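Cludico Home Help Desk
Ticket 1680
Product: Jiseo looped microfibre bath towel, purple
Category: Care and washing / not absorbing
Opened: 16/10/2018
Status: Resolved, one question still open

Original request

Hi team! I love these towels, so please read this as a message from a fan. I bought the purple Jiseo bath towel in May and for the first few months it was magic. One pass over wet hair and the hair was done. It went with us on a camping trip, it went to the pool, it mopped up after a burst fitting under the laundry sink and came back for more.

Now it pushes water around. I step out of the shower, wipe my arm, and the water just slides ahead of the cloth in beads. It isn't worn out, as far as I can tell. The loops are all there, it's still fuzzy, the colour is as loud as ever. It feels a bit slick when I rub it between my fingers, like there's a film on it, and it comes out of the washing machine wrung into a rope that I have to untwist before I can hang it.

Things I've tried already: washing it on its own, washing it with the other towels, hanging it outside in full sun all day, and giving it a really good shake (very satisfying, no effect).

Can it be saved? I'd much rather fix this one than buy another.

Reply 1, help desk

Thanks for such a cheerful ticket, and yes, we think it can almost certainly be saved! Beading on a looped microfibre towel is nearly always residue sitting on the fibres. The fine splits in the fibre do the drinking, and anything waxy or oily fills them in. The slick feel you mention fits that nicely.

Could you let us know:

- what you wash it with, including anything that goes in the softener drawer
- the machine and the cycle
- whether it goes in the dryer, and if so whether dryer sheets are used
- where it hangs between showers
- what it weighs dry, if you have kitchen scales handy

The last one sounds odd, but a towel holding a lot of product can be measurably heavier than a clean one, and it gives us something to compare with later.

Reply 2, customer

Scales came out straight away, this is my kind of homework.

Detergent is Destiver liquid, the lavender one, filled to the top line of the cap. Softener: yes, a good glug in the drawer with every load, because I like how the sheets smell. Machine is a Kohlhase front loader, and I use the quick warm cycle for just about everything. No dryer, we have a line out the back. Between showers it gets slung over whatever's free in the bathroom.

Dry weight is 261 g.

I also did a water test because I couldn't help myself. I put the towel in a mixing bowl, poured water over it from a jug until it wouldn't take any more, tipped off what was left and weighed it again. It had taken on 177 g. For a towel this size that seems pathetic! My thin cotton tea towel did nearly as well, and it's had a much harder life.

Reply 3, help desk

Best test report we've had in ages, thank you. A bath towel taking up less than its own weight in water is definitely struggling, and we're fairly confident about the culprit: it's the softener. Softener works by leaving a coating behind. On cotton sheets that's pleasant. On microfibre it fills up the very gaps you bought the towel for. The full cap of detergent on a quick cycle isn't helping either, as the short rinse has trouble carrying it all away.

Here's the strip wash. Set aside an afternoon, most of it is waiting.

1. Wipe out the softener drawer. Pull it right out, rinse it under the tap and get an old toothbrush into the corners. Leftover softener will find its way into the next load if you let it.

2. Run the machine empty on a hot cycle. No detergent.

3. Soak the towel in a bucket of hot tap water with a small squirt of plain dishwashing liquid. Push it under, work it about with gloved hands, and leave it until the water has gone cool. If the water turns cloudy, be pleased. That's what you're getting rid of.

4. Wring gently and wash the towel by itself on a full-length warm cycle with no detergent and no softener. Choose the extra rinse if your machine has it.

5. Look in through the door during the last rinse. If there are still suds, run another rinse.

6. Shake out, hang by one long edge, and let it dry completely before testing.

Please don't use boiling water, bleach, or an iron at any point. Microfibre is plastic underneath it all, and the loops will flatten and stay flat.

Reply 4, customer

Oh wow. The drawer. I had never taken that drawer out and I will spare you the details, except to say that it was blue and it wobbled. Drawer is now gleaming.

The soak water went grey-white within minutes. I changed it and went again and the second lot was much clearer. Rinse in the machine had suds, so I ran it a second time and then there were none.

First impressions: the slick feeling has gone! When I drag a dry finger over it the loops catch on the skin, the way they did when it was new. I'd forgotten it used to do that.

Not so good: it still came out of the drum in a tight twist, and one end had wound itself right around the door seal. Is that doing damage?

Reply 5, help desk

Hooray for the drawer! The catch on dry skin is exactly what you want. It's a good quick check from now on, no scales required.

On the twisting: a single long towel in a front loader has nothing to tumble against, so it rolls itself up. It won't hurt the towel much, but a twisted towel rinses badly in the middle, and that's where film will hang on. A few things to try:

- wash it with one or two other microfibre items so the drum is more balanced (no cotton, as the loops pick up lint like nobody's business)
- drop the spin speed by one step
- fold it loosely in half and lay it in, instead of feeding it in end first
- when it comes out, find the two short ends and shake from there, and the rope will generally let go in one or two flicks

Then there's the hanging. A towel left bunched up between showers dries on the outside and stays damp in the folds, and that's when you get a musty smell and a stiff patch. Give it a spot of its own, opened out flat if you can manage it. A hook is second best. If it has to be a hook, hang it from the middle of one long side and pull the folds apart with your fingers.

Reply 6, customer

Repeated the bowl test with the towel fully dry. It took up so much that I had to refill the jug! More than double the first result, and I tipped some over the bench watching the scales, so the real figure is better than what I wrote down. I'm thrilled.

The half-fold trick works well too. It came out of the Kohlhase in something resembling a towel shape, with a pair of microfibre cleaning cloths for company.

Hanging is where I'm falling down. It's a habit thing. I get dry, I get distracted, and it ends up in a lump. The bathroom wall has small black brackets on it, but they've been claimed: there's a little green box on one and a roll of yellowish-green tape hanging from another. Very useful spot for tape, as it happens, but no good for a towel.

Reply 7, help desk

That's a superb result, and we're putting your bowl test in our own notes for the next person.

Small brackets are better off with small things anyway. A towel wants width. We'd suggest a plain rail on a clear bit of wall, long enough that the towel can be folded once lengthways with both layers open to the air. If you rent, an over-the-door rail does the job and goes with you when you move. Keep it far enough from the toilet that a trailing end can't swing down where you don't want it, and high enough that it clears the bin.

Aftercare, for the record:

- half the cap of Destiver or less, no softener at all
- full cycle, not the quick one
- wash with other microfibre only
- untwist and shake while it's fresh from the drum
- strip wash again only if the beading comes back; there's no need to do it on a schedule

Reply 8, customer

Rail ordered! And the sheets have had to give up their softener as well, now that I've seen what was living in that drawer. They're fine. They smell of sunshine.

The towel at the moment: loops nice and fuzzy, colour still glorious, and bunched up in a twisty purple heap with one end hanging down, exactly as you told me not to leave it. I'm working on it.

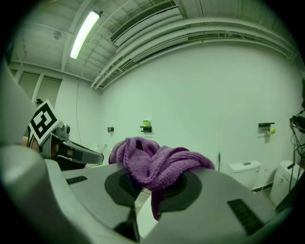

Still open

Customer has asked whether the Jiseo hand towels in the same range need the strip wash too, as they went through the same machine with the same softener. Advice sent: do the dry-finger check on each one first, and only soak those that feel slick. They can share a bucket with each other, but wash the purple ones apart from anything pale the first time through.

Ticket to be closed once we hear how the hand towels went. Customer is welcome to reply to this thread at any time, with or without kitchen scales.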